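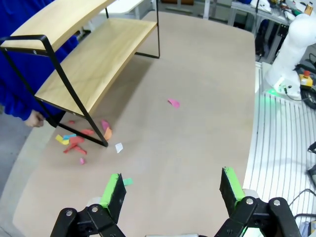 Two-tier shelf on the tan table, with paper scraps by one leg.

Hi Zdeňka,

Quick update for the Grimau fund on our spring show, and it's mostly good news! Jindik closed after its full run and we sold 400 tickets, which beats last year's comedy by 61. The second weekend was slow (blame graduation parties), but the closing matinee made up for a lot of it.

Money so far: we've spent $3358 of the grant, nearly all of it on rights, lumber and the lighting rental from Baláž. I still owe you the receipt for the dimmer pack — they sent it to my old address and I'm chasing it.

The one thing that slipped is the student workshop. Our director came down with shingles the week of tech, so we moved it to July and I've already called the families who signed up. Same teacher, same plan, no extra cost to you.

Next up is Clila, a two-act farce with six doors and a very tired butler. Auditions are posted and I'm nervous about finding enough men, as usual. Could you let me know if the second payment can go out before we order wood for the doors?

2024-05-26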